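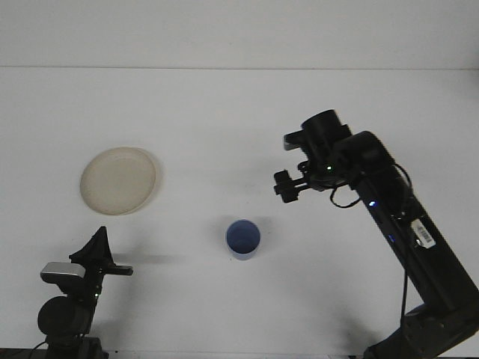
Dirkwood through to regional final after thriller in Volport

What a night at the harbor ground! Dirkwood beat Volport 3-2 on Sunday to reach the regional cup final for the first time, and they did it the hard way, coming from two goals down with 70 minutes of heavy rain behind them and a bench that was nearly bare.

Volport were all over them early. Said Soliman headed in a corner before most of the visiting fans had found their places (254 made the trip, a club record for an away game), and he had his second from a free kick that took a wicked bounce in front of the goalkeeper, Naveed Talpur. It could have been four. Talpur tipped one shot onto the bar and smothered another at Soliman's feet just before halftime.

Dirkwood coach Zineb Radwan moved Amr Hegazy out of midfield and up alongside Reet Stankevičius for the second half, and suddenly Volport's back line had problems everywhere. Stankevičius pulled one back with a low drive from the edge of the box. Hegazy tied it in the 70th minute, sliding in at the far post to meet a cross that looked too long for anyone.

The winner was a beauty. Stankevičius picked the ball up near the touchline, went past two defenders, waited for the third to commit and then curled it into the top corner. The noise from the away end was something else, and half the team finished up in a heap by the corner flag.

"I told them at the break to keep running at people," Radwan said. "Reet took me at my word. I've watched her do that in training, but in a semifinal, in that mud? I'm so proud of all of them."

Soliman was gracious afterward and said Volport had stopped playing once they were ahead. He limped off late on with a sore ankle and will have it looked at this week.

Dirkwood now meet Gilum, who beat Fahmy on penalties in the other semifinal after a goalless draw. The final will be played at Gilum's ground in January, with a 2 p.m. kickoff. Dirkwood have been given 400 tickets, and season pass holders get first pick when the club office opens.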